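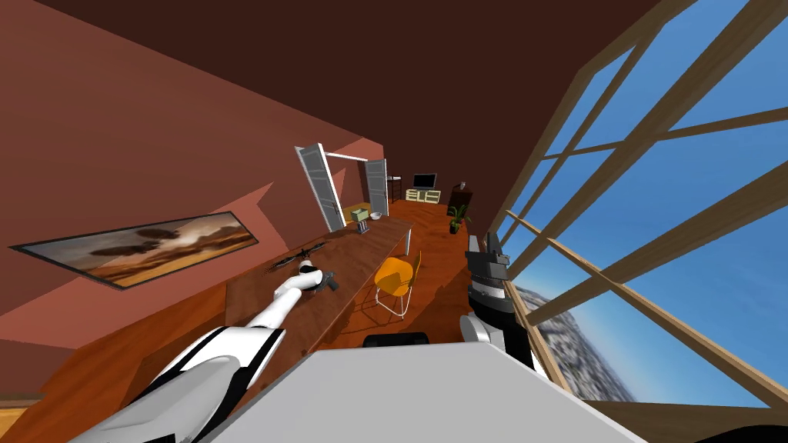

How to randomise the head camera tilt in simulation

By Bayu Santoso, Jun 10, 2018

In our grasping work we train the policy only on rendered rooms. At first every episode used a level camera, and the policy became weak when the head was rolled to one side. With the method below, the failed grasps in our test set of 618 episodes went down to 42.

Before you start, load the apartment room in Tirnico and place the two-arm model at the long desk. Keep the small objects on the desk in their usual positions.

Step 1. Open the camera settings and find the roll value. Give it a range, not a fixed number. Begin with a small range and make it wider after the training is stable.

Step 2. Draw a new roll value at each reset. Do not change it during an episode - the policy then learns noise.

Step 3. Render a test view and check it by eye. The desk and at least one gripper must stay visible. If the ceiling takes most of the view, reduce the pitch by 2 or 3 degrees and render again.

Step 4. Save the roll value together with the joint angles. You will need it later when you compare the failed grasps.

Large windows make strong light on one side, so please check the exposure also before a long run.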